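**March, bench notes, late morning**

Coffee first, then the box. I meant to have the bench sorted by 10 and of course I started reading old notebooks instead, so this is a catch-up entry for me and for Marina, who has the room after lunch.

Box situation: we are keeping the brown cardboard one on the white table and it stays OPEN, flaps folded back. I know it takes up space! But every time somebody closes it up it wanders off to the storeroom, and then I'm hunting for it with my hands full. Bilal wants to swap it for one of the gray Pudon crates. I tried that in my head and I don't love it, the crates are too deep and you lose small stuff in the corners. A carton with a hand hole you can just hook with two fingers and drag. If it gets soft we'll tape the bottom and carry on.

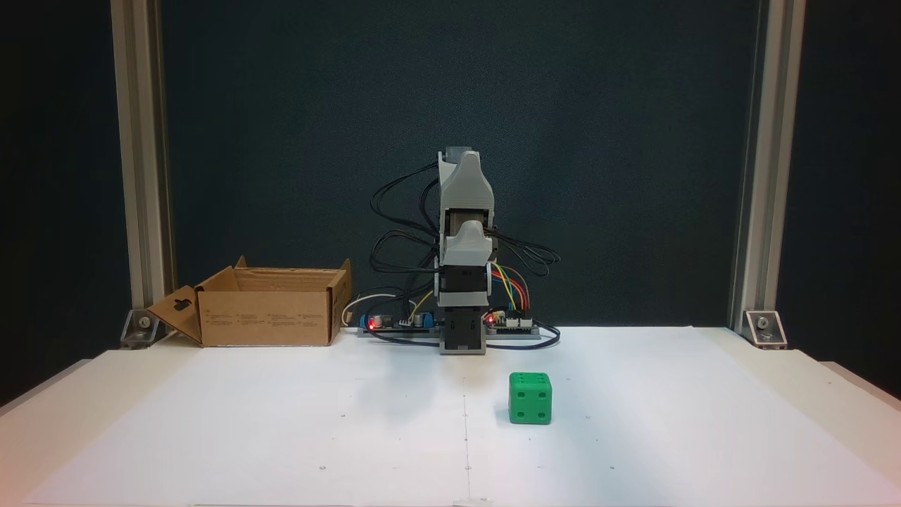
What goes in the box (Bilal, this is your copy too): pencils, the short ruler, the circle template, the roll of clear tape, offcuts of white paper bigger than a hand. What doesn't: screws, anybody's lunch, the Pledo catalog. Smaller offcuts go to recycling, I'm done saving them. I had a whole envelope of slivers from last year and used exactly none.

Paper next. I opened the new pack from Karagiannis, 300 sheets, and it's nicer than the last lot, a bit more tooth, takes a light pencil well. The old Femier paper was so slick that the line skipped and I'd end up pressing hard and denting the sheet. With this one I can draw faint and still find my marks afterward. Paid 56 for the pack, receipt is in the drawer.

The drawing itself is the three by three of small circles, same as we talked about. My order of work, so we all do it alike:

- center vertical line first, very light, all the way down
- tick the row positions on it
- outer columns from the ticks
- circles last, with the template
- little dashes and dots halfway between circles

I used 60 mm between the row ticks on my practice sheet and it looked cramped to me, but Marina likes it, and she's the one with the good eyes. Leave the sides of the sheet blank, please. I know it's tempting to jot notes there (guilty) and then you can't erase them cleanly.

Mounting: the cream board is fine, even with that ragged lower left corner. I looked at trimming the corner square and decided I'd only make it worse with the knife we have. Paper goes up flat with a small piece of clear tape at top center, then smooth it down with the side of your hand and step back to check it by eye before you do anything else. 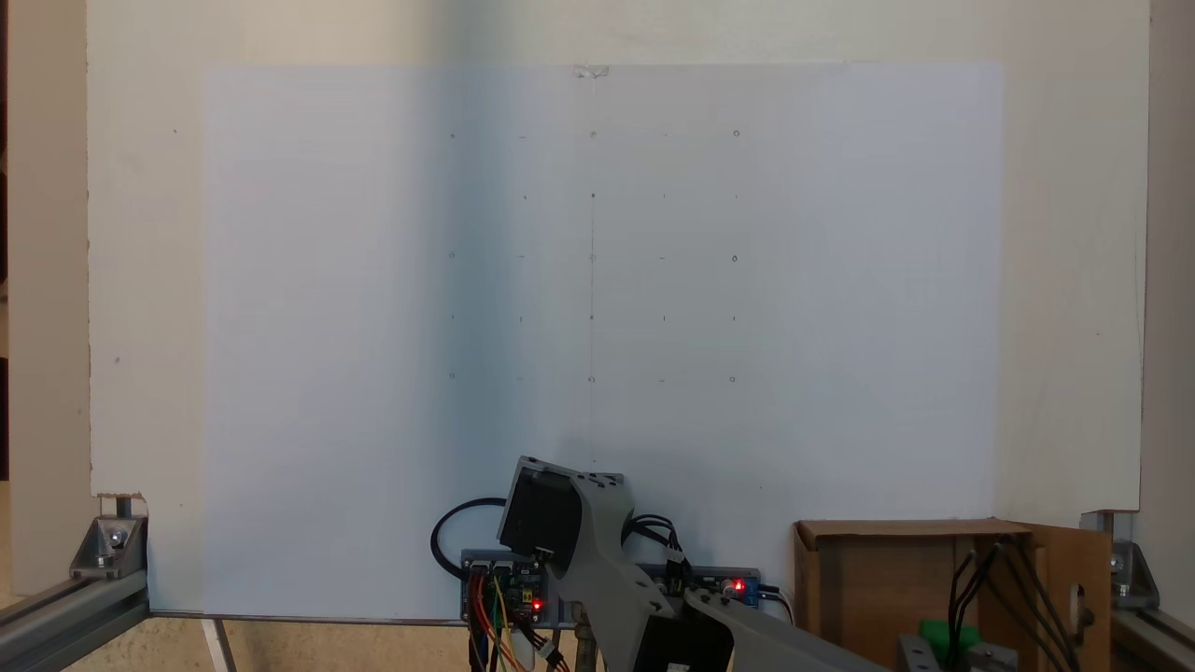

Oh, and pencils. The hard ones are much better for this, I switched halfway through the practice sheet and wished I'd started that way. The softer ones smudge under my sleeve and I end up with gray specks all over the place. Sharpen over the bin and not over the table, please please.

Stuff still open:

- ask Karagiannis if they sell the same paper by the half pack
- new blade for the knife, then maybe revisit the board corner
- Bilal to find the other circle template (last seen in room 157)
- label the box? Marker on the flap would do

Marina, the bench is yours from 1:30. I left the practice sheet in the top drawer if you want to compare spacing.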